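Water bottle (small, clear)

The small clear water bottle is a wonderfully simple thing: a thin plastic body, a screw cap and a drink you can carry anywhere. Ridges moulded into the plastic stiffen the walls.
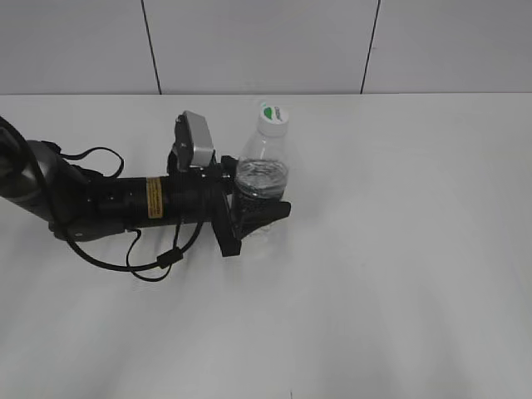 Why is a gap left under the cap?
It gives the water room to expand if the bottle gets warm.

Bottles stand best on a flat, smooth surface – a plain white table is ideal for seeing the water level. 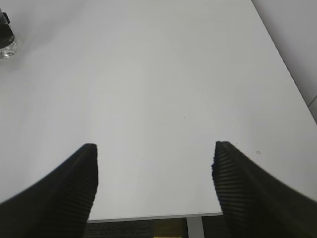

White tabletop with a matte finish

Labels usually wrap around the middle, where the wall is straight. The Tavari guide lists over 850 label shapes!
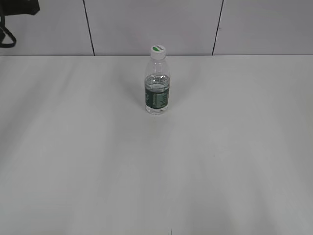

Darcy Thibodeau writes that a label should stop short of the base, so the last mouthful stays visible.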